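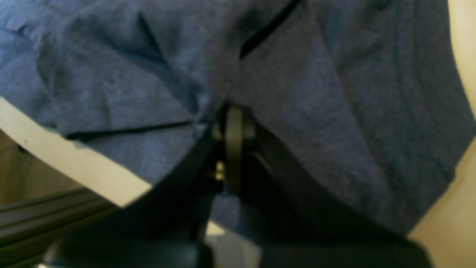

I've been through a lot of blue T-shirts. It's pretty much my uniform, and after my last favorite finally gave up at the armpits I went looking for one that wouldn't cling, and ended up ordering the heathered tee from Sornier in the color they call Plellero. I bought it with my own money in December for 34 dollars (plus shipping, grr), and I've worn it way more than I should probably admit!

First, the color. If you're after a flat, solid blue, skip this one. It's a speckled, denim kind of blue, lighter in some places and darker in others, and I love it because it goes with every pair of pants I own. My sister Skye Geddes says it makes me look like I'm wearing jeans on top and jeans on the bottom. She may have a point, but I'm keeping it.

The fabric is soft right out of the bag, with a bit of drape to it. It doesn't stand away from you like those stiff souvenir shirts do.
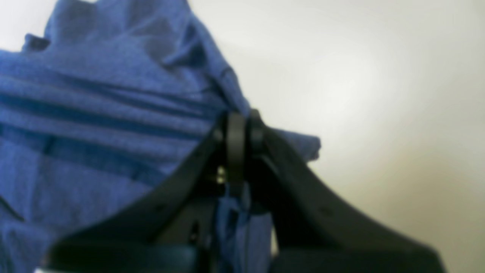 Wrinkles are my main gripe. Leave it balled up in the basket overnight and you'll be wearing the basket the next morning. I've had decent luck giving it a good hard shake and drying it flat on a towel - the dryer works too, but mine came out a little shorter after the first couple of rounds. Nothing tragic, though I'd size up if you have a long torso like me.

Folding it is kind of a pain as well. The knit is slippery enough that a neat stack slides over the second you open the drawer, so I've gone back to rolling. Rolled up, I can fit 2 of these where one of my old Dinimura shirts used to go, and those were thick!

The Sornier site had 2,907 reviews when I ordered, and I read around 400 of them before bed like a crazy person. Lots of people complained about the neckline stretching. Mine's held up fine so far, but I don't hang it, so maybe that helps. 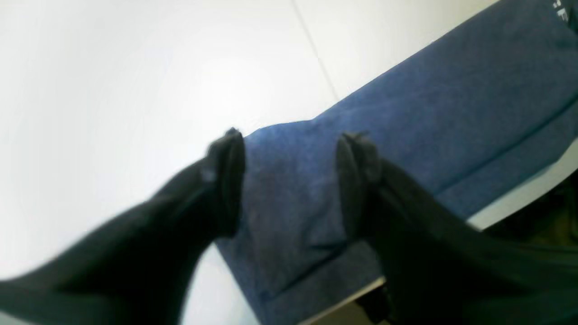 The blue up close, with its lighter and darker patches.

Would I buy it again? Yep, in a bigger size, and I'd wait for a sale. Four stars from me. I'm eyeing the Sopacua long sleeve next, if they ever get it back in stock in something besides mustard.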